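So Grunirard have announced a "limited" T-shirt to mark 100 issues of the Skekorgate fanzine. Limited to 900. The fanzine prints 689 copies, and I get sent two of them by mistake.

The design is the old arcade cabinet mashed up with a prog album sleeve. Fine. We've had that joke on a shirt before, and I own 3 of them already.

They say the print "won't crack". My last one from them was bought in December and the spaceship is now mostly gravel.

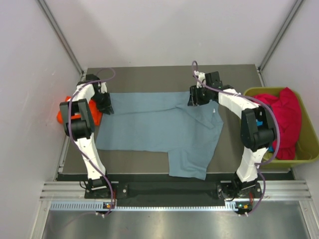
Light blue-grey tee, tag still showing, creases included.

Also not convinced by the sizing chart. Medium and large have the same chest measurement. I asked Lau, the shop in Stultatville that stocks them, and got a thumbs up emoji back.

Orders close 7th April, apparently. The last lot "closed" too and was back up a fortnight later, cheaper, with a free badge.

Will probably wait for the badge.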